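Robot Learning Seminar, handout 4
Teaching two arms from demonstrations
Notes by Océane Nguyen, 11/5/24

Welcome back, everyone, and thank you for all the good questions after the last session (I have tried to work a few of them in here). We are still on imitation learning, and today's method is the one I find the most fun to teach, action chunking.

Recall the trouble we had with the plain policy. It looks at the camera images, predicts one small motion, looks again, predicts another, and every little error nudges the arms somewhere the demonstrations never went. With chunking, the policy commits to a short run of motions before it looks again – fewer decisions, so fewer chances to drift.

The Tokevmont comparison trained both versions on the same 200 demonstrations of desk-tidying tasks. Read their section on chunk length slowly, please! Long chunks move smoothly but react late when something slips.
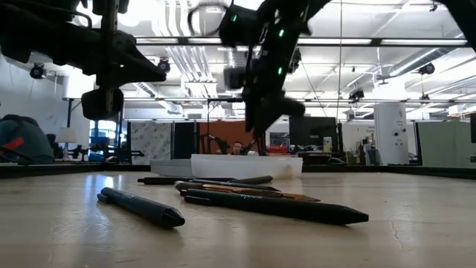
Thin objects lying close together make that tradeoff easy to see, and a pen that rolls while a finger is closing on it is a lovely test of any policy. Think about which arm should act first and what the other ought to be doing meanwhile – we'll come back to it when we reach the Ovby paper.

For next time, read Li, up to the ablations, and bring two questions.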